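The Paper Shop on Grando Street

Brisa Medrano sells paper by the sheet. Her store, Morura, takes up the ground floor of a narrow building in Mernberg, and most of the stock lies flat in wide drawers that came from a map office. Customers pull the drawers open themselves. Prices are penciled on the edge of each divider.

She opened in March, after 18 years at the Tapia mill on the river. The mill made wrapping paper and school paper, and for a while it made the colored stock that local bakeries used for boxes. When it closed, she bought 2,000 sheets of the last colored run and stored them in her sister's dining room.

"I had no plan," Medrano says. "I knew what it was worth and I didn't want it pulped."

Color is what sells. Teachers buy red and yellow in the fall. Green goes all year, to florists, card makers and people who fold. Folders are fussy about weight. They want a sheet that takes a crease and keeps it, and they will bend a corner back and forth at the counter before they pay. Medrano lets them. Card makers care more about how a sheet tears, and some never use scissors at all.

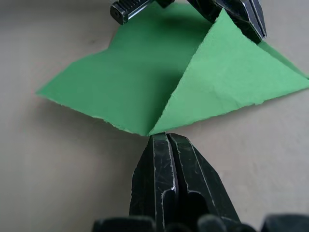
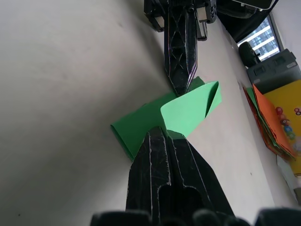
Every machine-made sheet has a grain. The fibers line up in the direction the paper traveled through the mill, and the sheet folds and tears more easily along that line than across it. Medrano marks the grain on the drawer labels with a small arrow. At Tapia, she says, a whole order of 240 boxes once went back to the floor after the blanks were cut the wrong way and the lids bowed.

The trade is small. On a good Saturday she serves 30 people, and many of them leave with one or two sheets rolled in brown paper. The steadier money comes from a wedding printer across town and from a bookbinder who buys heavy gray board. Rent on Grando Street went up this summer, and she has taken over the back room for storage so she can give up the unit she was paying for elsewhere.

The Tapia stock is running down. The blue is gone and the orange nearly so. A mill farther north has sent samples, and Medrano has been testing them at home by leaving strips on a windowsill to see how fast they fade. Two have held up well. She expects to order both before the holidays, in the larger size, if the drawers will take it.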